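3.2 Fittings and records on the Steltcombe boats

The club at Steltcombe raced a small class of wooden day keelboats for three decades before any of the hulls was measured properly. The first set of lines was taken by Rimantas Liepiņa, who worked from the boat Jaunzems while she was laid up in December. His offsets are still the only complete ones we have. They give the hull shape well but say little about the rig, and the deck layout is left out altogether.

We therefore went back to the boats. Of the 20 hulls listed in the club register, eight were open to us, and seven of those still had their original mast step. Each boat was measured along the centerline from the stem to the transom, and the position of the mast step was marked on a paper strip. The strips were then compared on a flat surface indoors.

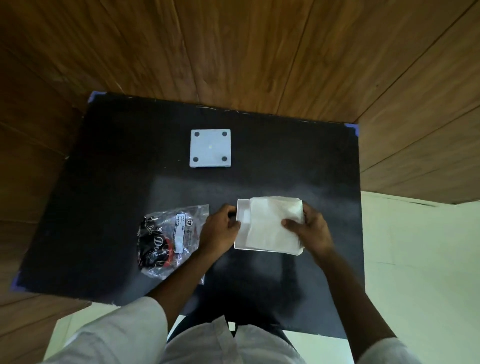 Why did the builders move the mast step aft in the later boats? The later boats carried a larger jib, and with the mast in the old position the helm became too light in a fresh breeze.

The shift was small, but crews noticed it. Inese Raudsepp's notebooks, kept while she sailed Didau, complain twice of a boat that would not come up to the wind when a gust struck. After the step was moved there are no more entries of this kind. We give this some weight, although the sails were also recut in the same winter and the two changes cannot be fully separated. 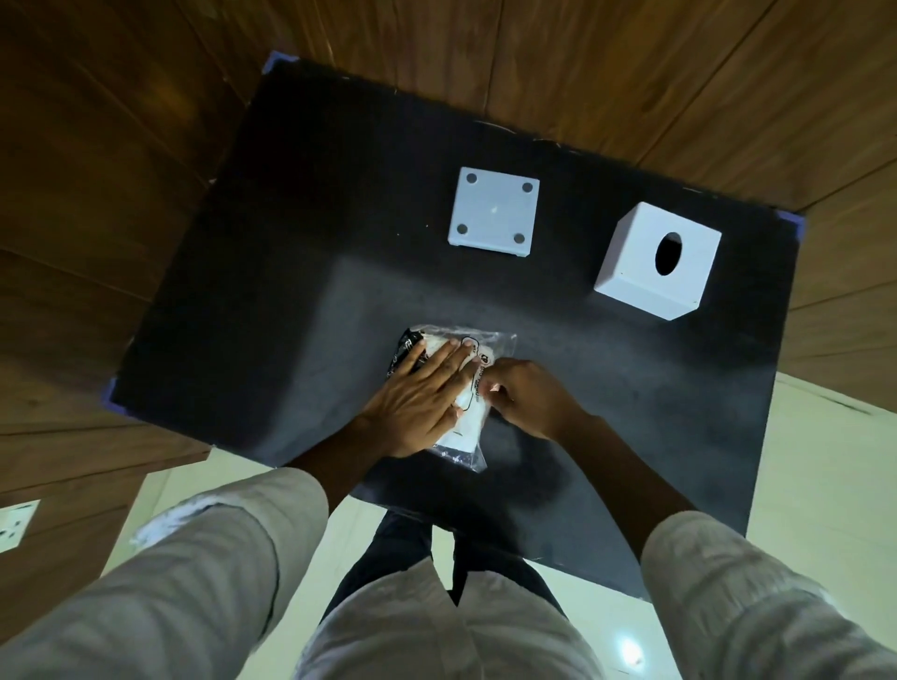 Deck fittings were the harder part of the work. Most of the jib leads had been replaced, often more than once, and the old fastening holes had been plugged and painted over. Where a fitting is held by four fastenings, one near each corner, as with the holes in the square white plate in Figure 2, the center of the fitting can be found by drawing the two diagonals between the plugs. Where only two plugs could be found, we recorded a line and made no claim about the center. Three boats gave us full sets of plugs on both sides of the deck.

Lahcen Zaki repeated the deck measurements on Asstead without seeing the first results. His figures agreed with ours for the leads but differed for the mainsheet track, which had been bent at one end. We left the track out of the comparison.

Figure 3. Bench work, Section 3.2.
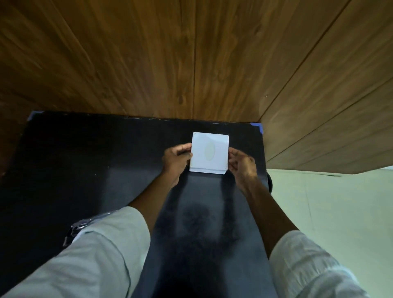

3.3 Sail plans

No original sail plan survives for the class. The dimensions used in the next section come from the spars and from a suit of cotton sails kept with Jaunzems.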